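Unit 4 handout – Work sampling and time study
Reading before the tutorial: chapter on activity sampling, sections 1 to 3

4.1 Purpose

Work sampling estimates the proportion of working time spent on each category of activity from a set of instantaneous observations. It was developed for settings where continuous timing costs too much or disturbs the work. The method gives proportions. It does not give the duration of an individual task, and it should not be used to set a rate for one.

Time study is covered in Unit 5. The two are often confused in site reports, including the Skenbridge report you were given last week, where a sampled proportion is quoted in seconds.

4.2 Categories

Categories must be mutually exclusive and must cover everything the observer could meet. A workable scheme for a small assembly or kitting bench:

Handling – parts being picked, carried or put down
Assembly – parts being joined or wired
Inspection – parts being examined, no change made to them
Waiting – work position idle, stock present or absent
Other – anything not listed, with a note

Keep "Other" under review. If it grows during the pilot, split it. Define the boundary cases in writing before the pilot starts, as two observers will otherwise settle them differently. The commonest dispute is whether straightening a part that is already in place is handling or assembly.

4.3 Sample size

For an estimated proportion p, absolute error e and 95 per cent confidence, the number of observations is

n = 4p(1 – p) / e²

using 2 as the multiplier for simplicity. With p = 0.5 and e = 0.05, n is 400. Tightening e to 0.025 gives 1600. Halving the error multiplies the work by four, and students regularly underestimate this when they plan the project.

The Culodis data set supplied for the exercise has 1000 observations. At p = 0.5 the absolute error is a little over 0.03. The full Furkby set has 4000, which brings it down to just under 0.016.

4.4 Timing of observations

Observation times should be random within the shift. A fixed interval of 60 minutes will coincide with breaks, deliveries and machine cycles, and the bias does not shrink as n grows. Use the random number table at the back of the unit guide, discard times that fall outside the shift, and sort what is left.

Record the first thing seen on arrival at the observation point. Do not wait for the activity to become clearer. Where the category is in doubt, write down the doubt and code it afterwards against the written definitions.

4.5 Recording

The record sheet needs the time, the position, the category code and a remarks column. Photographs may be kept alongside the sheet – they do not replace it. A still picture shows parts and layout well, but activity poorly.

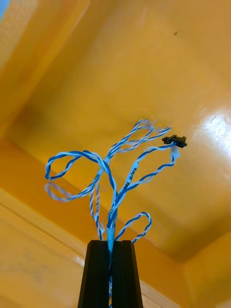
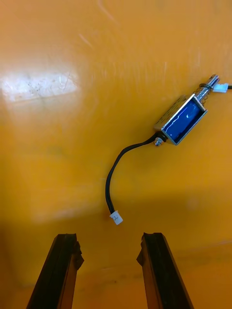
Bench layouts:
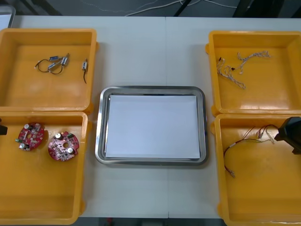
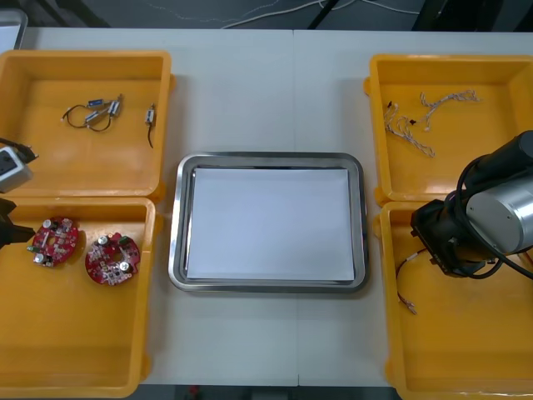 Nuria Kassa objected in the September tutorial that coding from first sight penalizes slow, careful work, because a person who pauses to think gets entered under Waiting. Her suggestion was a sixth category for planning, coded only where the worker confirms it when asked. The difficulty is that asking interrupts the job, and the answer is no longer instantaneous. Try both schemes on the Đoàn sheets and report the difference in p for Waiting, with its error.

Bring the completed sheets and your calculation of n to the tutorial.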